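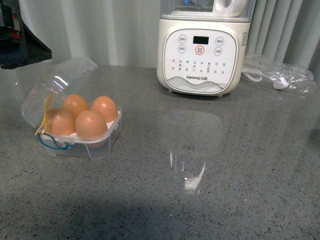
Chapter 5
Packaging and the Price of Food

Most households never see a separate charge for packaging, but they pay for it every time they shop. The cost is folded into the shelf price along with transport, labor and rent. Some goods need very little of it. Potatoes can travel in a sack. Brown eggs sold in fours, in a clear plastic container with a hinged lid, need a compartment for each egg, and the cost of the container is shared among only four of them.

In this chapter we look at how producers decide what to spend on a package. We begin with Plastelis, a small supplier in Plivudstead that offered 54 container designs and sold most of its output in just 5 of them. Its manager, Algirdas Sakalauskas, kept the slow sellers for years - a choice we return to in the section on fixed costs.

Key terms: unit cost, fixed cost, variable cost, pack size

5.1 What a Package Costs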